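Bathroom cleaning stack, progress thread. Most of this is about perception and contact planning, with some complaining about tooling at the end.

1/ The task spec from Kimstead is one line long: clean the toilet, two arms, stock bathroom, no markers on anything. They did not allow us to swap out fixtures, so we plan around the electronic bidet seat and its side panel.

2/ The side panel is the worst part. It sticks out on the left, right where the left arm wants to come in. Our first planner treated the toilet as one convex hull plus a bowl cutout, and it kept finding paths that clipped the panel. We now keep the panel as its own collision body with a 4 cm margin.
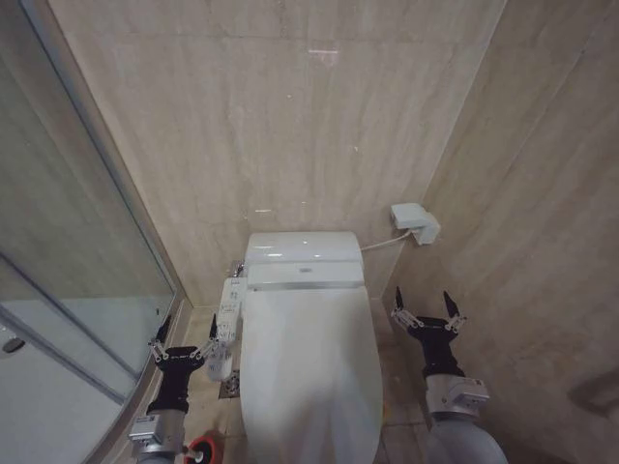 Perception

3/ White toilet, beige glossy walls, curved glass shower on the left. Depth is bad on all of it. The glass drops out, the wall tiles return reflections as if they were surfaces behind the wall, and the seat unit has highlights that move with the head camera.

4/ What we do now: fit the toilet from edges in color, use depth only on the floor, and solve for the pose with the floor plane fixed. The pose gets refined once per approach and then frozen. Updating it during contact made the arm chase noise.

5/ Glass gets its own path. A small segmentation model labels the metal edging of the shower, we fit a curve through it, and everything past the curve is marked as occupied. Crude, but the planner has stopped reaching through it.

6/ The training set for the lid and seat state is 156 labeled views. Three classes: lid closed, lid up, lid and seat up. It is small and it still beats the geometric check we had before, which confused a raised seat with a raised lid whenever the light was off to one side.

Control

7/ Scrubbing runs under hybrid control. Force along the estimated surface normal, position along the stroke. The normal comes from a bowl model we scale to fit the rim, so it is wrong by a few degrees nearly everywhere.

8/ Being wrong by a few degrees is fine if the stiffness is low. Being wrong near the waterline is worse, where the curvature changes quickly and the tool head can skip. We cut the stroke speed there and shortened the stroke. 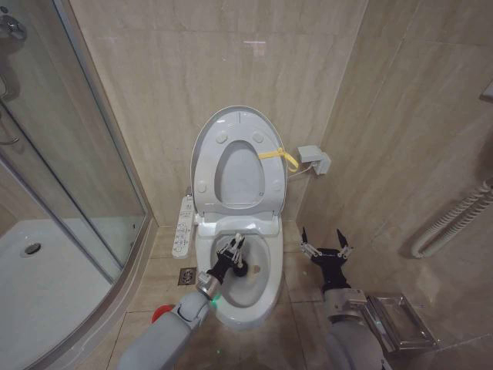 9/ The other thing that helped was a tool offset estimate at the start of every run. The grasp is never the same twice. We touch the rim at two points, solve for the tool tip, and refuse to start if the residual is too high. That check rejected 34 grasps before we fixed the grasp planner, and far fewer after.

10/ The idle arm needs a policy too. Ours used to return to home during every scrub and cross the working arm on the way. It now holds a parking pose to the right of the toilet, and the planner treats that pose as a fixed obstacle.

11/ Power cords. The seat is plugged in at the right wall and the cord is thin enough that it hardly shows up in the depth image. We draw a keep-out box between the outlet and the back of the toilet by hand in the scene file. I would like a detector for this. We don't have one.

12/ The wrist camera helps a bit. At close range the cord is visible in color against the stripes on the wall. The gripper fingers take up a lot of the view though, so they have to be masked, and the mask changes with the finger opening. We render it from the joint values.
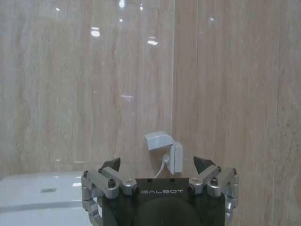 Quang Cao: Do you render the mask at the commanded opening or the measured one? We had the mask lag behind the fingers on fast closes and got phantom obstacles.

13/ Measured, with a time offset. Same problem here until we logged both streams on one clock. The camera driver was stamping on arrival, 26 ms late. Fixing the stamps did more than any change to the mask.

14/ On tooling: we moved replay from our own scripts to Fevwood in December and I would not go back. You can scrub through a run with the planner state next to the camera streams. Scene files are still edited by hand.

15/ Next up is the rim underside, which the head camera can't see at all. Plan is to go in blind on the bowl model and trust the force signal. Will post when there is something to post.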